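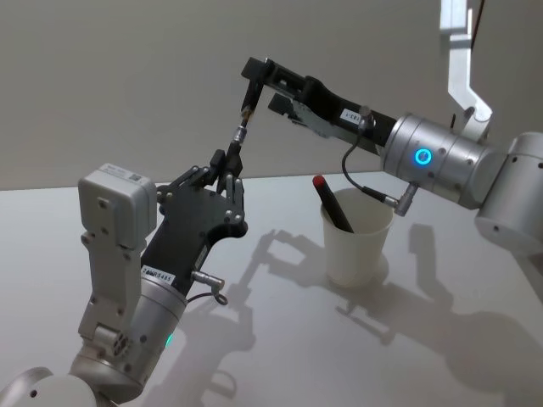 Workbench > Dual arm cells > Setup and upkeep

Topic: Dual arm handover is off after cable reseat

tealkettle wrote:
Hi all! I look after the two-arm cell at Clallmont and I've been fighting the handover since Saturday. Multi-finger hand on the left, long parallel gripper on the right, small metal part goes between them. I pulled and reseated the gripper cable on the right arm (the connector under the wrist) and now the meeting point feels a hair off. Do I have to redo the whole arm-to-arm calibration? It takes me most of an afternoon and I really don't want to.

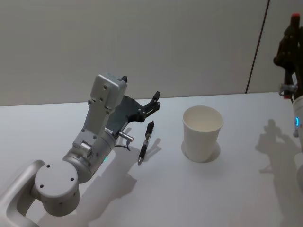
Pen and cup out, left gripper open

gantry_moth wrote:
Reseating a cable shouldn't move anything. Did you lean on the gripper while you were wiggling it? I did that on ours and the mount had shifted under the screws. Check those first, then run the pen routine at low speed. If the pen and cup go fine, your calibration is fine.

Natanael Batista wrote:
Gotta disagree with moth. Pen and cup is way too forgiving, you can be 2 mm out and still drop a pen in a cup all day long. The handover is the test. Also look at your cable loop. If it's short it tugs when the wrist rolls, and you'll chase that for weeks.

tealkettle wrote:
OK, looked at the loop and it does hang pretty free. I've left the cup and marker on the table because I use them as a rough landmark (yes, I know).
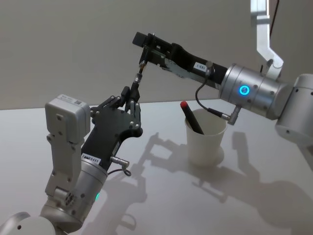
Handover spot, right gripper cable looping under

gantry_moth wrote:
Loop looks okay to me. I still say mount screws.

Skirnach wrote:
Are you on the Trakside controller? Ours kept an old tool offset after a reconnect, and we had to reload the tool file by hand. Worth two minutes before you touch a wrench.

tealkettle wrote:
Trakside, yep! Reloaded the file, and it's better but still not great. So I went back to the pincer grippers and did moth's slow run anyway, same start pose each time, nothing else changed. 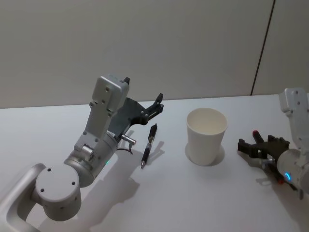 I did 9 runs like that and wrote down where the left fingers ended up over the pen. They drift a little toward the wall, always the same way, so I'm guessing it's a left arm thing and I've been blaming the wrong side this whole time. Argh.

Natanael Batista wrote:
Same direction every time sounds like joint zero to me. Rezero the left wrist before you do the full calibration. Mockus has us doing it every 1000 cycles and I used to think that was overkill.

gantry_moth wrote:
It is overkill. But sure, rezero it. And check the screws!!

tealkettle wrote:
Fine, fine, screws first and then the rezero. Doing both tomorrow morning, will post the numbers.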